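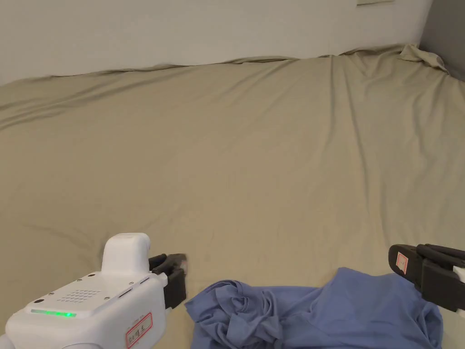
How to wash cotton bedding so it stays soft

Stiff sheets mostly come from too much detergent. We ran a guesthouse in Brurkton for years, and this is the routine we settled on.

1. Shake everything out and close the buttons on the duvet cover. Wash clothes separately. Zippers and rivets wear holes in cotton.

2. Use half the detergent the box suggests. Skip softener – it coats the fibers and towels stop drying you.
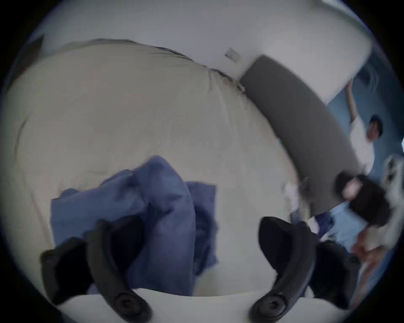 Rosângela Peixoto wrote in to ask whether vinegar does the same job as softener. A quarter cup in the rinse is fine with soft water. With hard water, use it every time. Never mix it with bleach.

3. Wash on warm and spin at 600. A faster spin sets creases that are hard to get out later.

4. Take the load out as soon as the drum stops. Fold each sheet in half lengthwise and

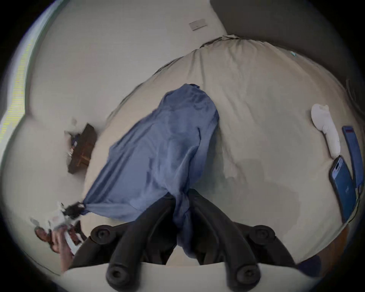 pull the corners square before it goes on the line. Pin along the hem and leave the fold hanging down.

5. If you use a dryer, stop it while the seams are still slightly damp. Put the sheet straight on the bed and smooth it from the middle out. It will finish drying in an hour or so with a window open.
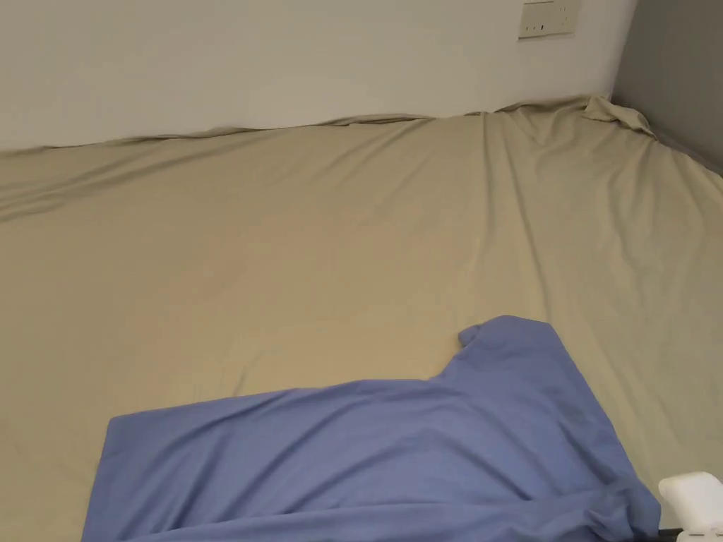 Lovely Lumanlan says she gets the same result by hanging sheets over a door in December, and that the window made her bedroom too cold. A door works, but turn the sheet once.

Pillowcases can follow the same steps.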